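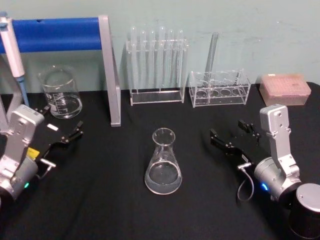

A change to the reporting interval would cost small card rooms more than it returns in tax accuracy, according to Brenda Quezada, responding to the draft slot monitoring rules put out by the Trevden gaming authority. The draft shortens the interval at which machines must send their meter readings to the central system from once a day to once every 15 minutes.

The rules would apply to every licensed venue in Trevden, including the Kerkosa casino resort, which runs 338 machines on a single gaming floor. Venues with 36 machines or fewer would get an extra year to comply. Under the current system, readings are collected overnight and gaming tax is worked out from the daily totals.

Each reading would have to include coins and notes in, tickets out, jackpots paid by hand and the number of games played. A machine that misses 3 readings in a row would be locked until an inspector or an approved technician clears the fault. Lockouts would be logged and counted toward the venue's yearly license review.

Siu-ming Chung of Quiroga, which maintains the present monitoring network, said most machines on the Trevden register could meet the shorter interval with a software update. Older cabinets use a serial link that can't hold more than one day of unsent data, and these would need a new interface board. Quiroga has not published a price for the board.

Allgate, which operates card rooms with a small number of slots each, has asked for the lockout rule to be dropped for venues on rural phone lines - a short outage there could take a whole room out of service. The authority's draft allows for a waiver, but only where the venue can show that no fixed connection is available.

The penalty for late readings is set at $1000 per machine per day, capped at the value of the annual license fee. No penalty would apply during the first two months after a venue is switched over.

Written comments on the draft are open until the end of April. The authority plans to release a final version of the technical standard before the summer licensing round.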